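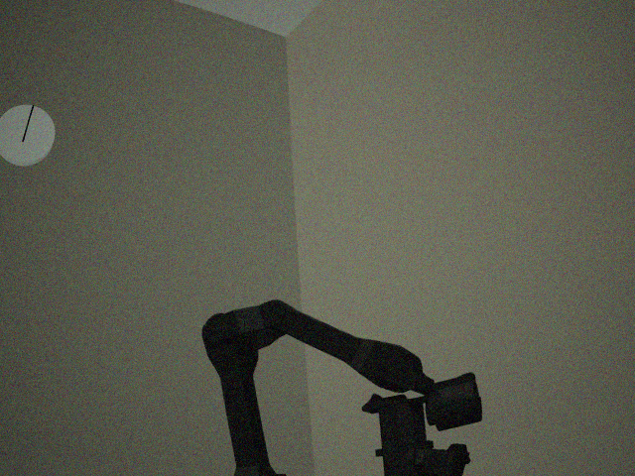

Thread on how faction reputation works under the hood in Brarkley, because the in-game codex is vague and the wiki page still describes the launch version. Everything below is from the current patch on PC, 04/06/2021.

Three factions matter for this: the Daketti (river clans, south map), the Rainer Compact (the coastal cities) and the Cluvudo, who you don't meet properly until the second act. Each keeps its own reputation value for you. The bar in the journal is a rounded display of that value and hides a fair bit.

The value runs from -200 to 200. You start at zero with the Daketti and the Compact. With the Cluvudo you start below zero regardless of background, and the journal shows it as "Unknown" until the ferry quest closes. Unknown is a label only. The number is live from character creation and every act one choice that touches them is already being added up.

Bands: Hostile, Wary, Neutral, Trusted, Sworn. Crossing into a band triggers the dialogue set for that band on the next area load, not straight away. If a quartermaster is still giving you the Neutral greeting after a hand-in, leave the district and come back.

Spillover is the part most people miss. Any gain with the Compact applies a smaller loss to the Daketti. The reverse does not happen. Daketti gains are free as far as the Compact is concerned, which fits the lore if you read the toll ledgers in the customs house. The Compact doesn't think the clans are worth a grudge.

Practical result: do the Daketti quests last in act one. Spillover is subtracted from whatever you have, and the floor for it is the bottom of Wary. It can't push you into Hostile by itself. Take the losses while you have nothing to lose, then build up.

Cluvudo spillover is conditional. It only switches on once either of the other two has you at Sworn. Before that you can work for everybody and the Cluvudo won't move. After that, each Sworn faction drains Cluvudo standing on quest completion. Side errands don't count, bounties do. 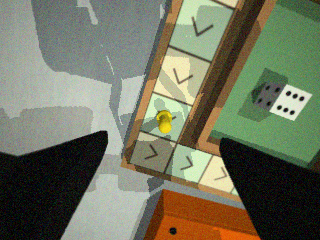
Decay: there is none. I've seen this repeated in a lot of guides and I can't reproduce it. I rested 12 in-game days at the same inn with no quests active and all three values were unchanged in the save file. What people are probably seeing is the rumour system, which runs on a delay.

Rumours work like this. A crime with no surviving witness in the same cell creates no rumour. A crime with a witness creates one that travels along the road network, and the penalty lands when it reaches a faction seat. Kill somebody in the southern marsh and the Compact may not hear of it for days. It looks like decay if you've forgotten what you did.

You can intercept a rumour. It's attached to a courier, and the courier is a real NPC walking a real route. Bribe, steal the letter, or pay the ferryman to hold the crossing. Killing the courier works but generates a second rumour if anyone sees it, and the roads near the cities are busy.

Disguises block witness identification for crimes but have no effect on quest gains. Handing in a Compact contract in Daketti colours still counts in full. The tooltip says otherwise. The tooltip is wrong.

On the lore side, the spillover rules line up with the treaty text in the archive at the end of act two. The Compact signed on behalf of the clans without asking them. The Cluvudo were left out and kept their own copy with two clauses struck. Read both if you can, the colour of the seal tells you which is which.

Known bug: if you hit Sworn with the Compact and the Daketti in the same hand-in (possible with the dam quest), the Cluvudo drain is applied twice. Save beforehand and do one of them early. I've reported it. The reply was that a fix is planned for July.

Haven't tested any of this on console. If someone has values from a console save, post them under this and I'll add them to the sheet.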